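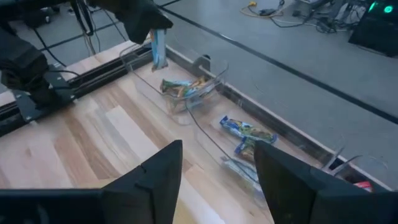
Snack sorting on the big table, clear bins along the side.

Camlow clear bins, set of three. Reviewed by Gifty Fiadzo, May 22, 2018

Quick one as I have a drawer still out on the floor. Short version: good bins, keep them, buy a second set if you have the shelf for it.

Bought these for snacks. Bars, little bags, the long packets that never fit anywhere. We had all of it in one deep basket before and the stuff at the bottom just died down there. Found a granola bar from January. Not great.

So, the bins. Clear all over, which is the whole point for me. I can see what's low without pulling anything out. Kids can too, and they've stopped asking what we have. Mostly.

Handles. Cutouts, rounded, no sharp edge on mine. You can get a full hand in. I pull one off a high shelf with one hand and it doesn't tip unless all the weight is at the back. Lorraine Kerslake (my neighbor, she got hers first) says one of her cutouts had a rough spot and she took a nail file to it. Mine were fine, all three.

Size. Bigger than I expected from the listing. Measure your shelf first!! I didnt and the pantry door caught on the last one, had to turn them sideways. Sideways works but then the handles face the wall.

Long packets lie flat on the bottom. Short ones slide all over when you pull the bin out, so fill it up or put up with it. I would pay extra for a divider. Camlow doesn't make one that I could find. Folded cardboard does ok for now.

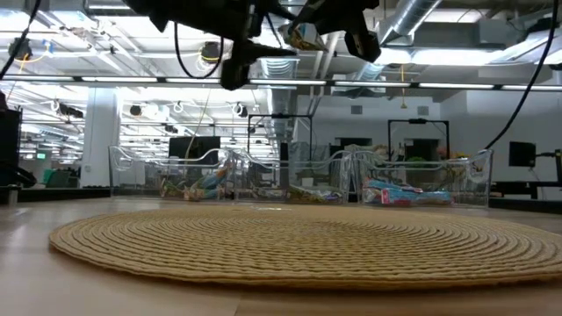

Scratches. Yes, a few, after a couple weeks. Fine ones on the floor of the bin from dragging cans in and out. Wrappers don't do anything to it. Keep cans somewhere else. Fingerprints show, wipe with a damp cloth and leave the paper towels alone, they made mine look cloudy.

I also had the Hirkcombe ones for a while, the frosted kind. Softer look, nicer in a open kitchen I guess, but you can't tell blue wrapper from green through them so I was back to digging. Gave those to my sister for bathroom stuff.

The rope mat is a seperate thing, it's the Friesen round one, big. Using it as the dumping spot when I sort. Everything goes on the mat, then into bins. Things don't skid on it like on bare wood. Crumbs get down between the coils though. Shake it outside. Might do a review of that later if anyone wants.

How I have them set up, for the person who asked on my last post: bars in one, small bags in one, whatever is left in the third. No labels. Tried labels, they peeled and left glue, and you can see in anyway.

Good: see through, easy to grab, line up neat side by side
Bad: no dividers, no lids, scratches from cans, shows every print

Lids would make them stack. Without lids you can sort of rest one on another but it wobbles and I wouldn't do it above head height.

Would I buy again, yes. Four out of five. Lost one for the divider thing. Ok back to the drawer.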